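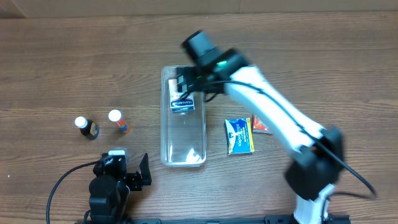
Notebook entry, May 22, 2019 — Bench 9, sorting of small cartons into clear trays

Entered by N. Trevor, Stercombe workshop.

Purpose. To settle how the small printed cartons are to be stored before the stock moves to the Akolgo shelving. The present arrangement, in place since April, keeps them in opaque bins, and labels cannot be read without lifting each carton out.

Tray. Clear plastic, rectangular, rounded corners, thin raised rim. The wood grain of the table is plainly visible through the floor of the tray, so a paper slip placed beneath it should be legible from above. There is some glare on the plastic toward the near end. Slips should therefore be positioned at the far end until the lighting over the bench has been reviewed.

Carton. White face with blue printing, placed in the upper part of the tray. From the near side of the table the label reads upside down. The procedure does not at present specify an orientation. I propose that labels face the operator in every case, and that the wording be added to section 3 of the storage sheet.

Measurements. Tray interior length 118 mm by the steel rule, 112 mm usable once the curve of the corners is allowed for. The Vodix drawing gives only the outside dimension and should be corrected. Cartons longer than 112 mm are to remain in the old bins for now.

Table. The top shows a few darker knots in the grain. No refinishing is required this year.

Stock. The inventory lists 627 cartons of all sizes. The sizes have not been recorded separately, and the number of trays to be ordered from Erkex cannot be fixed until this is done.

Outstanding:
Confirm with Erkex whether lids are supplied for this tray.
Issue slips in the larger type — the current type is too small to read through plastic.
Obtain shelf depth from Akolgo.
Return the steel rule to the drawer at Bench 4.

N.T.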